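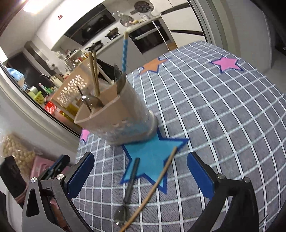
Will the Skornalby recovery supper still run in May? Our lovely group agreed it will, with room for 50 guests and the church hall doors open early for prayer.

Clerard has kindly offered $344 towards it, and we were all very grateful!

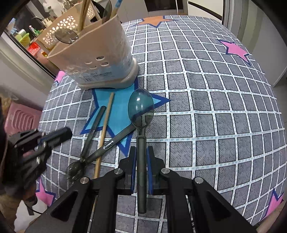
Sharing time after the supper will stay at 30 minutes, as people do tire. We'll want a grey cloth with a white grid, like this one, on every table, and Skellska will bring the testimony booklets.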